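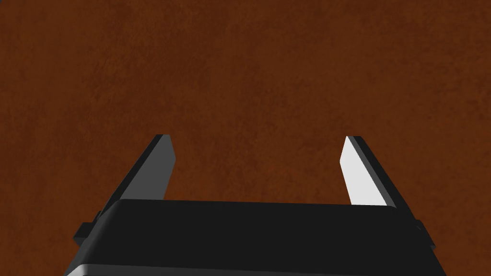

Open day notes, 6th March. I went over to the Asham building for the Hornitz demo, mostly because I wanted to see how their simulator behaves when strangers are in the room asking things (ours sulks if you so much as lean on the desk). They ran it on a big monitor with the wrist view up first, and I liked that they started there! The gripper was open over a plain reddish-brown surface, fingers well apart, and the right finger's inner face was so much brighter than the left one's that a woman next to me asked if they were different materials. It's the lighting, I told her, and then worried I'd spoken out of turn. Our own render washes out on that side too, so I want to try turning the key light down before we touch the textures.

Then came a long bit about settings. They run physics at 200 steps a second and said they'd tried 300 in February and gone back. I wrote down 368 next to "episodes" and I'm fairly sure that was the Trovby set, but check with their handout before quoting me. The handout is in the blue folder with the Ostermann parking slip.

We use cookies to remember your preferences and measure visits. Accept | Manage settings

After coffee they switched to the room view, both arms up and the grippers open. The wood floor is nicely done, better than ours.

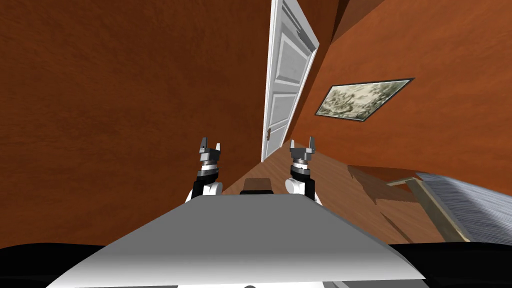

Can you run the same controller on the real arms afterward? Mostly the same one, they said, but the joint limits get tightened and the speed gets cut way down for the first runs on hardware.

I asked about reset times as well and got 11 seconds, which made me jealous. Things to do on our side: light test, look at our reset script (I bet it reloads every mesh), and email Hornitz for the config they promised. I left my good pen there, so if anyone goes over to Asham this month, please ask at the front desk.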